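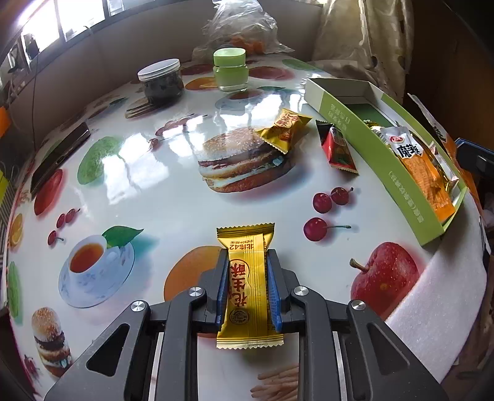
Chapter 2
Deposits and Reserves

A bank takes in deposits and lends most of them out. The part it keeps on hand is called its reserves. Suppose Holloway Savings, a small bank in the town of Cluto, holds 64 million dollars in deposits and keeps 18 million in reserve. This chapter looks at how a bank decides on that amount, what happens when many customers withdraw money on the same Saturday, and how one bank borrows from another overnight. Key terms are listed before the review problems.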